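Bernura 366 Worktop Joint Sealant
For the joint between a work surface and the wall behind it

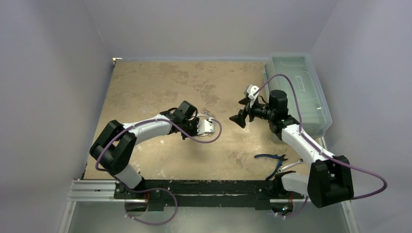 Mottled beige work surface with pale grey-lavender walls at the back and sides.

Product code: 366
Type: one-part neutral-cure silicone
Pack: cartridge or foil
Stock colours: White, Stone, Sand, Pale Grey, Clear
Use: indoors
Availability: in stock, except Clear foils (to order)

Overview

Bernura 366 is a low-movement sealant for the line where a worktop, bench top or shelf meets a wall, an upstand or a splashback. It cures by taking up moisture from the air and forms a flexible, water-resistant bead. It contains a fungicide. It does not give off acetic acid as it cures, so it can be used against most metals, mirrors with a protected backing, and lime-based plaster.

It is a joint sealant. It will not hold a worktop down, and it should not be used in place of fixings or bracket screws. For bonding upstands and panels to the wall, see Florel Panel Adhesive, listed under related products.

Suitable surfaces

The sealant bonds without primer to glazed tile, glass, anodised aluminium, stainless steel, painted plaster in sound condition, high-pressure laminate and most solid-surface sheet. A test bead is needed on powder-coated metal and on any surface with a wax or easy-clean finish. Leave the test bead for a full cure and pull it by hand. It should tear within the sealant before it lifts from the surface.

Bare timber, bare plaster and cement board need Dekov Primer P. Apply one thin coat and let it dry until it no longer marks a finger.

Do not use on polyethylene, polypropylene, PTFE, bitumen, or natural rubber. Do not use on marble, limestone, sandstone or other porous stone, as the oil in the sealant may move into the stone and leave a darker line along the joint. Bernura does not make a stone grade at present. Enquiries for stone work are passed to Polák, whose sealant we stock in a small range of colours.

Joint size

Minimum width: 3 mm
Depth: half the width, but never less than the minimum width
Backing: closed-cell foam rod, one size larger than the gap

Joints narrower than the minimum do not hold enough material to stretch. If the worktop has been pushed hard against the wall, pull it forward or run a small triangular bead in the corner with equal contact on both faces. A bead that only touches the two edges will split at the first change of season.

Sealant should bond to two faces only. Where a joint has a solid back, such as a batten or a fixing plate, lay bond-breaker tape over it first. Corner brackets that sit in the joint line should be masked, sealed up to on each side, and left clear.

Long runs

Laminate and timber tops grow and shrink across the year. Where a straight run is longer than the sheet it was cut from, there will be a butt joint somewhere along it, and this takes most of the movement. Do not bridge a butt joint with 366. Fill it with the jointing compound supplied by the worktop maker, let that cure, and then run the wall bead past it in one pass.

At inside corners, start the bead in the corner and work outwards along each wall. Stopping in the corner leaves a double thickness that cures slowly and is hard to tool.

Preparation

1. Cut out all old sealant with a plastic scraper. New silicone does not stick to old silicone, including the thin film that stays behind after the bulk has been removed.
2. Apply sealant remover to the film, leave for the time stated on its label, and wipe off.
3. Wash with warm water and a little detergent. Rinse and dry.
4. Wipe both faces with isopropyl alcohol on a clean white cloth. Change the cloth when it shows dirt.
5. Fit backing rod where the depth calls for it.
6. Mask both sides. Press the tape edge down with a fingernail or a plastic card.

If there was mould in the old joint, treat the wall and the edge of the top with a mould wash before step 3. The fungicide in 366 slows new growth on the surface of the bead. It has no effect on growth behind it.

Applying

Cut the nozzle at an angle, to slightly less than the joint width. Hold the gun so the nozzle pushes the sealant ahead of it into the gap. Keep an even pressure and stop only where the run ends.

Tool the bead before a skin forms. In a warm, damp room this leaves little time, and long runs should be done in sections with two people, one on the gun and one on the tool. Wet the tool with Bernura Smoothing Liquid. Washing-up liquid is often used on site, but it can dull the surface of the darker colours and, if it gets under the bead, stops it sticking.

Remove the tape at once, pulling it back on itself and away from the joint. Do not touch up afterwards.

Curing

Cure starts at the surface and moves inwards. The rate depends on air humidity, temperature and depth of bead, and a closed room with no ventilation will slow it. Keep water off the joint until the bead is firm all the way through. Deep joints in cold rooms can take several times as long as a shallow bead in a heated kitchen.

Heating the room hard does not help if the air is dry. A bowl of water on a radiator is of more use than a fan heater.

Technical data

Base: alkoxy silicone
Consistency: non-sag paste
Movement allowance: low; see Long runs
Highest surface temperature during application: 50 °C
Finish when cured: satin
Paintable: no
Reaction to frost once cured: none
Effect of household cleaners: none when rinsed off
Effect of undiluted bleach: surface fading on Sand and Stone

Values are taken from tests on the White grade. Clear is slightly softer when cured and should be tooled sooner.

Distance from heat

The joint behind a hob should be kept out of direct contact with pans and flame. Behind gas hobs, follow the clearance given by the hob maker, and use a mechanical trim if the joint falls inside it. The sealant is not a fire-stopping product and carries no fire rating. It must not be used to close gaps around flues.

Choosing a colour

Match the sealant to the wall when the wall is darker than the top, and to the top when the top is darker. On patterned and speckled tops, pick the lightest of the main tones. A bead in the darkest tone reads as a shadow or a dirt line, particularly under wall cabinets with strip lighting.

White: matches standard brilliant white sanitaryware and tile
Stone: warm off-white, slightly yellow
Sand: mid beige
Pale Grey: cool, with a small amount of blue
Clear: for glass and mirror edges; shows dust in the joint

Screen colours are not reliable for matching. Cured sample strips are sent free of charge to trade account holders. Other customers may buy the full strip set, and the cost is taken off the first full case.

Coverage

Coverage depends on the shape of the joint. To work out the volume for a square joint, multiply width by depth by length. For a triangular corner bead, multiply the two contact faces together, halve the result, and multiply by length. Working in millimetres and dividing by one thousand gives millilitres.

Worked figure: a joint 3 mm wide and 3 mm deep behind a 900 mm base unit takes 8.1 ml. Allow extra for nozzle waste and for gaps that widen where the wall is out of true.

Storage

Store upright, unopened, in a cool dry place out of sunlight. An opened cartridge can be kept for a short time with a screw or a purpose-made cap in the nozzle. The plug of cured material should come out in one piece. If it does not, fit a new nozzle. Foils cannot be resealed.

Sealant past the date on the base of the cartridge may stay tacky and never cure. It should not be used, even if it still extrudes normally.

Safety

Use with the windows open. Small amounts of alcohol are given off during cure. Wear gloves, and wash off skin contact with soap and water once the bulk has been wiped away with a dry cloth. Keep away from eyes. Cured sealant can go in general waste. Uncured sealant and part-used packs should be taken to a site that accepts household chemicals.

The safety data sheet is supplied with every case and on request.

Ordering

Cartridges: sold singly or by the case
Foils: sold by the case only
Pallet orders: up to 50 cases of a single colour from stock; larger orders by arrangement
Nozzles: one per cartridge included; foil nozzles sold separately

Mixed-colour cases are not available. Unopened cases may be returned within the period shown on the invoice. Made-to-order Clear foils cannot be returned.

Related products

Florel Panel Adhesive
Dekov Primer P
Bernura Smoothing Liquid
Closed-cell backing rod, all sizes
Bond-breaker tape

Technical enquiries: Loukia Alexiou, Product Support
Data sheet revised: February 10, 2023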